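4. Connecting your channel and scheduling the first posts

This section is for the person who will manage the channel day to day. If your Plurketa workspace is not yet created, go back to section 3 and return when you have the confirmation email.

4.1 Before you start

Please have ready:
The login of the social account you want to connect (must be a creator or business account, personal accounts cannot be scheduled)
The phone which receives the security codes of this account
At least one finished picture or video, in the format given in 4.3

CAUTION: Do not connect the same account in two workspaces. The posts will be published twice, and Plurketa can't remove the second one for you.

4.2 Connect the account

1. Open Settings, then Channels, and press Add channel.
2. Choose the network from the list. A new window opens.
3. Log in and accept all the permissions. If you leave out "Manage comments", the inbox in section 6 will stay empty.
4. Type the security code. It is valid for 30 seconds, so keep the phone beside you.
5. Wait until the dot next to the channel name turns green. When it stays grey, press Refresh once and wait again.

Note: If your browser blocks new windows, step 2 does nothing and gives no error message. Allow pop-ups for Plurketa and repeat.

4.3 Add pictures to the library

1. Press Library, then Upload.
2. Select your files. You can upload up to 16 at one time.
3. Give each file a short label. The label is only for your team and followers do not see it.
4. Tick Use as a set if the pictures belong to one post. A set keeps its order in the calendar — you can change it later by dragging.

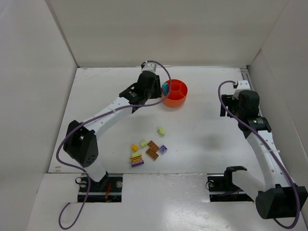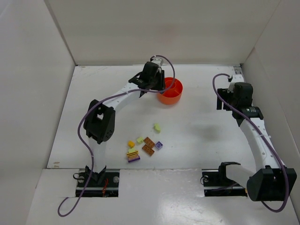
Two pictures saved as one set: robot arms, toy blocks and a round divided bowl.

Note: Pictures in a set share one text. If you want a different text for each picture, untick the box and make separate posts.

4.4 Write and schedule a post

1. Open Calendar and click on the day you want.
2. Choose the channel. Its colour appears on the left of the post.
3. Add the picture or set from the library.
4. Write the text. We recommend to stay under 156 characters, as longer texts are folded on small screens and the reader has to press More.
5. Add hashtags at the end of the text. Three or four are enough.
6. Set the hour. Check the time zone in the corner of the calendar. It follows the workspace and not your computer.
7. Press Schedule. The post changes from Draft to Waiting.

CAUTION: A post with status Waiting will go out even if you are logged out. To stop it, open the post and press Return to draft.

4.5 If a post is not published

The status is Failed, code 355: the connection to the network has expired. Repeat 4.2 from step 3, then open the post and press Try again.

The status is Failed, without code: the file is too large or in the wrong format. Replace it in the library. The text of your post is kept.

The status stays on Waiting after the hour has passed: check the time zone first, then write to support with the name of your workspace.

Section revised 2019-07-17 by Mihret Adugna. Next: 5. Inviting your team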